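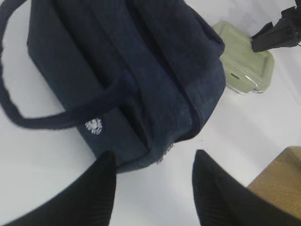
Small cloth bags get thrown out for reasons that have little to do with the cloth. A zip sticks, a handle comes away at one end, the lining collects a winter's worth of crumbs, and the thing goes in the bin or to the back of a cupboard. The navy ones last better than most, at least in looks, and a boxy bag with a soft brushed surface will carry on being presentable long after a shiny one has cracked. With a small white embroidered emblem near the handle, it will look smart enough for an office as well. Where the light catches the nap it can seem paler than it is, and many people take that for wear when a minute with a clothes brush would put their minds at rest.

I have been thinking about this because I spent part of January at a repair room in Trirkley, on the first floor above a key cutter, where Aoi Higuchi mends bags. She trained as a pattern cutter and worked for a luggage maker called Londberg until it moved its sampling work elsewhere. She took her walking-foot sewing machine, a box of zip sliders and a reel stand with her, and rented the room the following spring. Her prices are on a card by the door. A new slider costs £7. A handle taken off, reinforced and put back on costs £13, and a new lining starts at £9 for anything lunch-bag sized, with the fabric on top.

Most of what comes up the stairs is modest. There are school bags, cool bags, wash bags, the square sort people use for packed lunches, and a fair number of freebies from employers and clubs. Higuchi doesn't mind which. "People apologise for bringing me a bag they got for nothing," she said. "It's been used every day for years. I'd sooner see that than something kept in tissue."

1277 shares 13 comments

The handle goes first

On nearly every bag she sees, the trouble starts with the handle. A single loop takes the whole weight of whatever is inside, and it takes it at two short lines of stitching. If the maker has run the ends of the handle into a seam and added a square of backing behind, the bag will probably outlive its zip. If the ends are only sewn to the outer cloth, the cloth tears and takes the stitches with it.

She showed me how to check. Turn the bag inside out, or as far inside out as it will go, and feel behind the point where the handle joins. There should be something there, either a patch or a strip of webbing. If all you can feel is one layer of fabric, the handle is living on borrowed time and you shouldn't put a full flask in it.

Thick, rounded handles are kinder to the hand than flat ones, though they bring their own problem. They are usually filled with cord or foam, and when the outer cloth wears through on the underside, the filling starts to show. Higuchi's answer is a sleeve of matching fabric, hand-sewn along the inside of the curve where it won't be seen. It's slow work. She does it with a curved needle in the last hour before closing, when there's less chance of being interrupted.

Soft cloth and what to do about it

Brushed fabrics, felts and anything sold as suede-feel need different treatment from canvas. They hold dust. They also hold pet hair, and they mark when rubbed hard with a wet cloth, so the thing most people do first is the thing that does the damage.

Her method is dry for as long as possible. She starts with a clothes brush, working in one direction only, then goes into the seams with an old toothbrush. After that comes a strip of masking tape wrapped round the fingers, sticky side out, for fluff along the folds. Only then does she use water, and very little of it: a barely damp white cotton cloth with a drop of wool wash, patted on and patted off. The bag is left standing open to dry, stuffed with a towel so that the corners keep their shape. She keeps it well away from the radiator, having once shrunk a customer's wash bag by a good half inch and had to make him another.

Embroidery gets left alone if she can manage it. White thread on navy cloth shows everything, and if the blue isn't fast the dye will creep into the stitches the moment they are soaked. She dabs the thread with a cotton bud and stops as soon as anything blue comes away on it.

Creases are another matter. A bag that has been squashed under something for months will have lines pressed into its top and sides, and these rarely brush out. Steam helps, held a hand's width off, with the bag packed firmly underneath. An iron doesn't, and on a synthetic pile it will leave a flat shiny patch that no one can repair.

Clear a table first

The advice I've used most since I got home has nothing to do with sewing. Higuchi says you should turn a bag out completely, on a pale hard surface, before you decide whether it needs mending. Her own bench is too cluttered, so she keeps a plain white table by the window for the purpose and wipes it down between customers. Dark bags shed, and against white you can see what they are shedding. Grit means the bag needs shaking out. Blue fluff is normal in a new bag and a bad sign in an old one. Flakes of something rubbery mean the waterproof backing is going, and once that starts there's no sticking it back.

I tried it with every bag in the house on the kitchen table, one after another, and lost most of an afternoon. I found a library card, a quantity of sand, and the missing foot from a camera tripod. Two of the bags had perfectly good zips that I had believed to be broken. They were clogged at one end with what I think was flapjack. A pin and some candle wax sorted them both out.

When I wrote a short note on this for our letters page, asking how other people looked after their bags, the replies were more heated than I expected. Most of the argument was over whether a bag should be emptied every day.

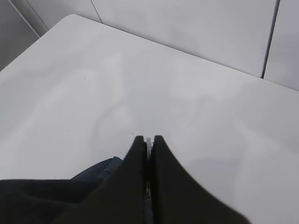

Declan Moriarty wrote that emptying a bag every evening is the surest way to leave the house without something. He has carried the same square cloth bag for years, with the same things in the same places, and turns it out twice a year when the clocks change. "I know where my glasses are because I never move them," he said. "Wash the bag by all means, but put everything back before you go to bed."

He had support. Oisín Scanlon keeps a written list inside the lid of his, so that when it does get emptied he can fill it again without thinking. Brendan Brophy went further the other way and said that any bag which carries food should be turned out, wiped and left open overnight without exception, and that he could tell which of his colleagues didn't do it by standing near the coat hooks.

Higuchi sides with Brophy on food and with Moriarty on everything else. A lining stays sound if it's dry, she says, and a bag zipped shut on a damp sandwich box doesn't get the chance. For bags that only carry papers, keys and a charger, twice a year is plenty.

When it's worth paying

There is a point at which a cheap bag costs more to mend than to replace, and she is frank about it. If a bag needs a slider, she will tell you to have it done. If it needs a slider and a handle, she'll ask whether you like the bag. When the lining, the zip and the handle have all gone together, she tends to suggest keeping the bag as a pattern and having a new one made, which she'll do, or she will sell you the paper pattern and let you get on with it.

The paper pattern has turned into a small trade of its own. It's for a boxy bag with a top that zips round and down one end, so that it opens wide, and a single looped handle. She calls it the Zasley, after the road she grew up on. The first version had the handle in the middle of the top, where it got in the way of the zip. In the second she moved it on to the side panel, and that's the one she sells now, folded into an envelope with a page of handwritten corrections tucked in.

Crisanto Marquez made one from an old wool coat and brought it in to have the zip looked at while I was there. The cloth was thick and the corners had given him trouble. Higuchi unpicked one of them at the bench, snipped away the bulk inside the seam, and sewed it again while he watched. She told him to do the other three himself, and he sat down at the white table with a seam ripper and started on the next one.

The room is open in the mornings, and she also takes in repairs at Buckley market in the summer. Bags should be empty when you hand them over. She keeps what falls out in a biscuit tin, and you can have a look through it if you think something in there is yours.

Home Features Making and Mending Letters Back issues Subscribe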